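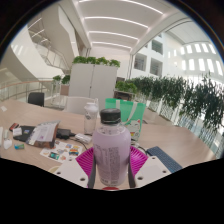

*Lilac bottle, black screw cap. Print on the side not legible at this size.*

3 Jul 2023, bench notes, closure torque and leakage

Carried on from the April entry. Purpose is to find out why the Promwood closures lose grip on the thread after storage, and whether the Talpur liner is to blame or the cap moulding.

Set-up:

- Batch 7, caps from the Wirnia tool, fitted by hand wrench to the usual setting
- Torque tester zeroed before each run, drift logged on the sheet
- Bottles filled to the shoulder with dyed water, laid on blotting paper for 2 hours

Of 105 bottles, 83 held removal torque within limits. The rest came undone too easily. Two of those left a dye mark on the paper, both at the thread start. No cracks in any cap under the lens.

Swapped liners between a good cap and a poor cap. The fault stayed with the cap. That points to the moulding, probably the thread depth, though a single swap proves little. Needs repeating on more pairs before anyone writes to Wirnia.
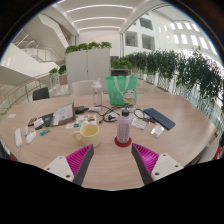

*Same occasion. Bottle with black cap on red coaster, yellow mug to the left, clear water bottle with white cap farther back.*

Thread depth measured on the poor caps with the Datel gauge. Readings wander if the cap is held by the skirt, so hold it by the top panel and let the probe settle. Earlier figures taken by the skirt are struck through on the sheet. Do not use them.

Mohsin Usmani asked whether storage temperature could account for it. Possible. The chart recorder for the store ran out of paper in April and the gap covers most of the period, so the question can't be answered from our records. He suggests a fresh set, half kept in the warm cupboard and half on the open shelf. Agreed.

To do:

- Repeat liner swap, more pairs
- Section one good and one poor cap, polish, compare thread form
- Recorder paper on order, chase
- Recheck the tester against the dead weight; last check not signed

Sheets are in the blue folder under closures. Blotting papers with dye marks kept flat in the drawer below, labelled by bottle.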